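Painted Kitchen Doors Are Oversold

Painted kitchen doors have been the default choice for years now, and I think most people who buy them would be better off with a plain laminated door. I have fitted both kinds in my own houses. The painted ones looked better on the first day and worse on nearly every day after that.

The trouble is the edges. Paint chips where a hand or a ring catches it, and it goes first around the bin cupboard and the drawer under the hob. Our old kitchen in Tindstead had hand-painted doors in a grey-green, and within 3 years the sink unit needed doing again. The touch-up paint came from the same tin and still dried a shade lighter.

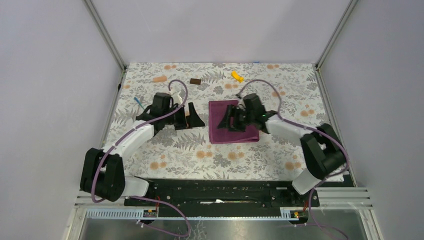
Showrooms don't help. They show you a door on a stand, under good lights, and you choose it as if it were going to live there. A kitchen has steam, grease and people kicking the bottom cupboard shut. Colour is the other thing they push, and a bold colour on a door is a long commitment. If you want some pattern in the room, put it on something cheap to change. A cloth with grey ferns and orange-peach flowers on an off-white ground will liven up a table, and you can put it in a drawer when you are tired of it. Twenty doors are harder to put in a drawer.

Price is where I expect an argument. The Ustamlow range I looked at last time cost more than 300 pounds a door once the painting was added, and the Indus laminate beside it was less than half that. The carcasses behind them were much the same. What you pay extra for is the finish, and the finish is the part that fails.
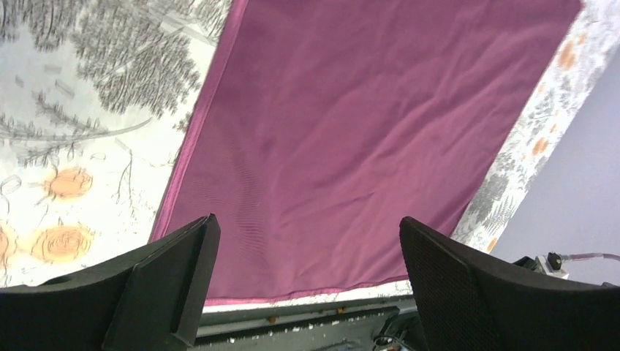 People say a painted door can always be repainted. It can, but I know very few who have done it. It means taking everything off its hinges, sanding, priming, and living with open shelves for a week or more. A laminated door that gets damaged is simply replaced. Tomaszewski, the joinery firm I used, swapped 2 of mine in a morning.

I would still have paint on a dresser, or on a pantry door that gets opened a few times a day. For the rest of the kitchen I would buy laminate and spend the difference on decent hinges.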